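March 20, 2020

Well, the reunion is off. The email from the alumni association at Grindano came through at lunch and I read it standing up in the kitchen with a piece of toast in my other hand. May is cancelled, the dinner is cancelled, the chapel thing is cancelled, and they'll "be in touch regarding deposits." I'm not surprised (the whole country is cancelling everything) but I was crankier about it than I thought I'd be.
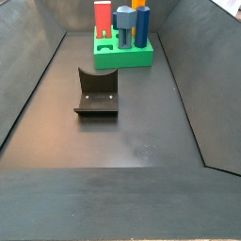
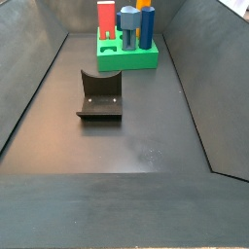 I'd only just talked myself into going! Twenty years since we finished, class of 2000, and I've been back to the college exactly 2 times. Once was for a wedding in the chapel and once was because I was driving through and needed the washroom. I kept meaning to be one of those people who turns up to things and pays their dues and has the mug.

So this afternoon I got the house scrapbook down instead. I was secretary of Dreldale in third year, mostly by being the one who owned a decent pen, and when I left they let me take the old scrapbook on the understanding that I'd copy it and send it back. I have not copied it. I have not sent it back. It's moved apartments with me more times than I'd like to admit.

It starts in '89, the year women were let into the society, and the first few pages are very serious, all typed minutes and a charter with a gold seal coming unstuck at one side. Then it loosens up. There's a menu from a spaghetti supper, and a list of who owed money for it. There's the poster for our big food drive in Stutedham, the one where we knocked on doors in a snowstorm and came back with more than 2000 tins and nowhere to put them. We stacked them up both sides of the front hall and had to go sideways to the stairs for a week. I'd forgotten the smell of all our wet boots in there until I saw that poster, and then I could have been nineteen again.

I was such a snob about joining, too. I transferred in from a big university where I knew no one, and I thought pledging was for people who liked singing in groups. Then a couple of girls from down the hall dragged me along to a rush tea, I ate my own weight in Nanaimo bars, and that was me done for. I still know all the verses of the house song. I sang them this afternoon to the dog, who left.

Anyway. I wrote to the old group list, the Ong list (named for the street the house was on, and every bit as creaky as the house), to ask if anyone fancied a video call on what would have been the dinner night. Four replies before supper, one of them from someone I'd have sworn couldn't stand me! She wants to wear the sash. I don't know if I still have my sash. I think it might be in the cedar chest under the winter blankets, or it might have gone to the thrift store with the grad dress.

Must look tomorrow. Also must ask if deposit includes the parking, and find out what it costs to have a scrapbook scanned, once places are open again.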